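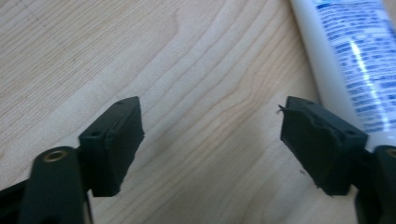 Last changed: 21 August 2025

Comparing finger pads on the hand-held gripper

Do this check before you swap pads or decide that one pad material is better than another. You need the gripper, a bare wooden surface and a tube or cartridge with a smooth plastic body.

1. Lay the tube diagonally on the wood, to one side. Hold the gripper low with the fingers open.

2. Look at both pads through the gripper camera. Compare the gripping faces. A rough face with chewed edges, like the right one here, will hold differently from its partner. Note any frayed sliver at a corner, but do not trim it yet.

3. Check the two small screws holes on top of each pad block. If a pad rocks under your thumb, take it off and refit it.

4. Close on the tube, lift it, hold for a count of 3 and put it down. Repeat along the tube and then across it. Write down every slip and which finger it started on.

5. Fit the second pair and do the same again. Keep the same tube and the same person on the handle.

Radek Doležal ran the Selline pads for 451 grips in May, then the Gronen pair for the same number. Log sheets go to Svetozár Machala. Put the pad name at the top of each sheet.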